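4. Moving in: setting up your apartment at Brelleck Lofts

Read this section before you carry in the first box. It is valid for all units in the Brelleck building and for the two upper floors of Khunthong House. Last revision: July 4, 2020.

4.1 Before you start

You need your lease number, the key envelope from the leasing office, and a phone with the Veveo resident app installed. The freight elevator must be reserved in the app. One reservation is 2 hours. If you need more time, make a second reservation directly after the first one.

Note: In June the elevator is requested very much. Please reserve at least 7 days before.

4.2 Activating your door lock

1. Open the key envelope and check that the unit number on the card is the same as in your lease.
2. In the app, choose My Home, then Add Lock.
3. Hold the card flat against the lock until the light becomes green.
4. Enter the code from the card. You can change this code later.
5. Close the door and open it one time with the phone and one time with the card.

Caution: Make step 5 with the door open and the bolt out first. If the code is wrong and the door is closed, you must call the night service, and this costs $100.
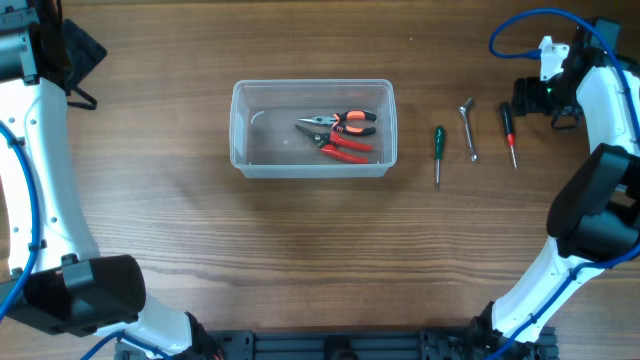
The windows of the loft units are tall and have a Silitness roller shade already mounted. The shade is delivered with the chain tied to the bracket by a thin wire, so it does not swing during transport. You have to remove this wire before the first use. Cut it with diagonal cutting pliers, like the pair with red handles, and pull out the rest with needle-nose pliers. Do not pull the chain to break the wire, the bracket can bend. If you do not have tools, ask at the front desk.

4.3 First use of the shade

1. Remove the wire as described.
2. Pull the front chain slowly until the shade is completely down.
3. Pull the back chain until the shade is completely up.
4. If the fabric goes to one side, stop and report it in the app under Repairs.

Caution: Keep the chain fixed in its holder on the wall when small children live in the apartment or visit.

4.4 Hanging things on the walls

The brick walls belong to the old building and must not be drilled. On the white walls you can use screws, but one hook must not carry more than 300 ounces. For a heavier mirror or a shelf, please write to the office and wait for the answer before you drill.

Note: Small holes are no problem when you move out. Please do not fill them yourself, the paint has a special color and we do it for you.

For parking and bicycle storage, continue with section 5.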